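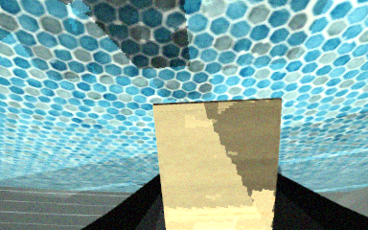 Réunion de suivi du projet Stevia
Compte rendu, septembre
Présents : bureau d'études, achats, atelier, informatique

La séance est ouverte à 9 h. Le compte rendu précédent est adopté sans modification.

1. Simulation de la cellule
La maquette numérique de la cellule a été reprise avec le petit bras noir sur la table carrée. Les deux grands bras gris restent sur leurs socles, comme il était décidé en juin. 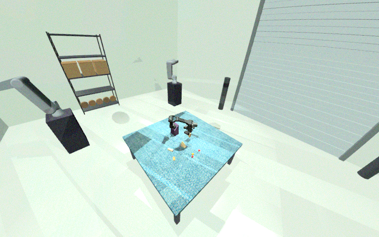 L'atelier demande que l'on achète d'abord la table et le petit bras, et que les grands bras soient reportés au budget suivant. Les achats sont d'accord, sous réserve du prix.

2. Offres reçues
Ciminix propose une pince à 422 euros pièce, livraison comprise. Ogundipe n'a pas encore répondu pour le bras ; une relance sera faite. Il est retenu de commander 2 pinces, dont une de réserve.

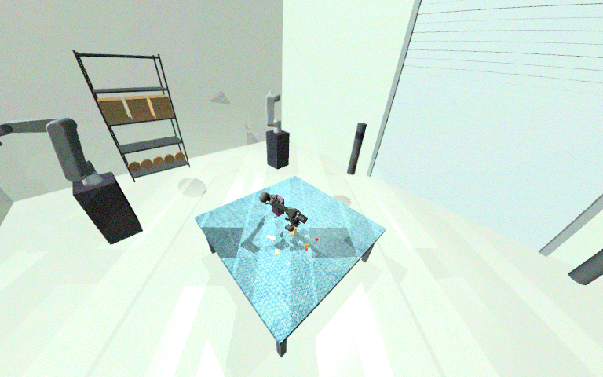

Maquette de la cellule : petit bras au-dessus des pièces d'essai

3. Pièces d'essai
Prarnivwood peut fournir un lot de blocs en bois pour 137 euros. Le montant est accepté. Les billes seront demandées dans une commande séparée.

4. Divers
L'informatique souhaite 80 heures de calcul supplémentaires. Point à revoir en octobre.

La séance est levée à 10 h 30.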